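Chapitre 5
Les salissures du quotidien : comprendre avant de nettoyer

Vous avez sans doute déjà vécu cette petite scène : un après-midi de janvier, le soleil bas entre de biais dans la pièce, et voilà qu'un meuble que l'on croyait impeccable la veille au soir se couvre de voiles, de traînées et d'auréoles. Rien n'a changé, bien sûr, sinon l'angle de la lumière. C'est par cette expérience toute simple que j'aime commencer ce chapitre avec mes élèves, car elle pose d'emblée la question qui va nous occuper : qu'est-ce, au juste, que la saleté, et pourquoi s'accroche-t-elle ici plutôt que là ?

Dans le chapitre précédent, nous avons parlé de l'eau, de sa dureté, de la façon dont elle mouille ou refuse de mouiller les matériaux. Gardez tout cela en tête (et n'hésitez pas à revenir en arrière, les notions de tension superficielle s'oublient vite !), nous allons nous en resservir presque à chaque page.

On distingue d'ordinaire les salissures non adhérentes, comme la poussière ou les miettes, qu'un simple chiffon emporte, et les salissures adhérentes, qui tiennent à leur support par une force physique ou chimique. La trace de doigt appartient à la seconde famille. Elle contient de l'eau, un peu de sel, et surtout du sébum, cette matière grasse que notre peau produit en permanence et que nous déposons partout sans y penser.
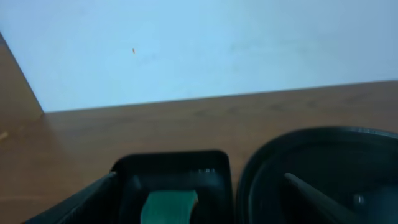
Le sébum a ceci d'ennuyeux qu'il retient la poussière. Une surface touchée chaque jour au même endroit se ternit donc plus vite que le reste, et le chiffon sec ne fait alors qu'étaler le film gras. C'est pour cela que les murs peints et le mobilier, qui voisinent pourtant dans toutes nos pièces, demandent des gestes bien différents : la peinture mate boit volontiers ce qu'on lui donne et garde le souvenir d'un frottement trop appuyé, tandis qu'un bois verni supporte une éponge bien essorée, à condition de l'essuyer aussitôt.

Une enquête menée dans les internats de Farinville, à laquelle nous reviendrons longuement, illustre assez bien la chose. Sur 3 752 surfaces examinées, 2 713 présentaient des dépôts gras, alors même que le ménage y avait été fait le matin. Le personnel n'y était pour rien : on lui avait fourni un produit détartrant, très efficace sur le calcaire des lavabos, et à peu près sans effet sur les graisses. Quelle belle leçon, quand on y songe, et combien d'heures de travail perdues faute d'avoir regardé une étiquette !

Nous verrons donc d'abord comment reconnaître une salissure à l'œil et au toucher, puis comment choisir le produit qui lui répond, acide, neutre ou alcalin. Viendront ensuite les supports eux-mêmes, le bois, la peinture, le verre, les stratifiés, avec pour chacun un essai à réaliser en atelier. Comptez 15 minutes par essai, séchage compris.

Avant de tourner la page, munissez-vous de votre carnet d'atelier et notez-y trois surfaces de votre logement que vous touchez tous les jours. Regardez-les en lumière rasante, passez-y un doigt propre, décrivez ce que vous sentez. Ces notes vous serviront dès la première activité.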